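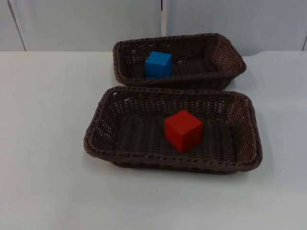
Madholm bench set - README for people spending money

Last edited 14/02/2022 by Apostolos Tsolakis

Read this before you use the Madholm set to justify a purchase. The set was put together to help the Kirside site decide whether to buy a second arm for sorting small parts, and it has since been passed around as if it settled that question. It does not. It holds 777 recorded runs of one bench task, a cost sheet, and the notes we kept while getting quotes.

What the task is

Two woven baskets on a white table, one behind the other, and painted cubes to be moved between them or set down inside them. A run starts from a written instruction and ends when the operator calls it done or gives up. Most runs use a red cube and a blue cube. Sides of the baskets are open weave and the rims are thick and braided. The suppliers' own demos used smooth-walled bins, which I consider a different and much easier job. If a sales deck shows you a smooth bin, ask for a rim.

What is in the folder

runs/ - one folder per run, with video from the fixed camera, joint logs and the instruction text
labels.csv - outcome, operator initials, start layout, comments
costs.csv - every quote we received and every invoice we paid
quotes/ - the letters behind costs.csv, with bank details removed
layouts/ - one still per starting layout

Outcome labels

Of the 777 runs, 470 were labeled clean and the rest were not. "Clean" means the cube ended in the right basket with no help and no second attempt. I would not quote that as a success rate. The operators picked the start layouts themselves, and anyone who has watched people do that knows they drift toward the ones that work. There was one labeler for most of the set, and that labeler also ran the arm.

The comments column is more honest than the outcome column. Sort by it first.

About the money

The original budget request had a single line for "robot" and another for "installation." Neither survived contact with Dervishi, who quoted the arm, or Salgate, who quoted everything the arm turned out to need. Please plan for these lines separately:

- arm and controller
- gripper, plus spare fingertips
- table or stand, and whatever fixes it to the floor
- camera, mount, lights
- guarding and the safety review
- baskets or bins, including replacements
- operator hours for setup and for resets
- yearly support, which starts when the box is delivered and not when the thing works

We left out resets. Somebody has to put the cubes back after every run, and the cost sheet shows 377 hours of operator time booked to the project, most of it for resets and relabeling. At Kirside rates that is a large part of what the second arm was supposed to save. The vendor payback sheets put this at zero. I asked both firms about it and got the same answer in different fonts.

Support contracts deserve a slow read. The Dervishi one covers the arm but excludes the gripper. The Salgate one covers the gripper but excludes any fault "arising from the workpiece or container," and in a task made of workpieces and containers I don't know what is left.

What you can use this set for

Checking whether a demo you are being shown resembles a task anybody has run for more than an afternoon. Estimating reset time. Building a bench of your own with cheap parts before you commit to a full cell. The baskets and cubes were the smallest item in costs.csv, and we learned more from them than from the supplier visits.

What you can't use it for

Throughput claims. Cubes are easy: flat faces, square edges, strong colors on a brown basket floor. Kirside parts are gray, oily and come in bags. Nothing in runs/ tells you how an arm will cope with those, and I have asked for the slide that says otherwise to be taken down. It also won't tell you about wear. We stopped in October with the same gripper we started with, so the tip replacement figures in costs.csv are the vendor's, marked "V" in the source column.

Known problems

- Joint logs for 6 runs are missing. The videos are fine.
- Some instructions say "back basket" and others say "far basket." They mean the same one.
- Two quotes are in a different currency from the others. Check the currency column before you add anything up - I didn't, the first time.
- Lighting was not controlled.

Status of the purchase

Not approved, as of this edit. My recommendation is to rent for one quarter, with resets on the budget, and bring real parts to the bench. Dervishi has said it does not rent. Salgate has said it might, and I have asked for that in writing.

Corrections go to the Madholm shared folder, in the file called fixes.txt. Please don't edit costs.csv directly.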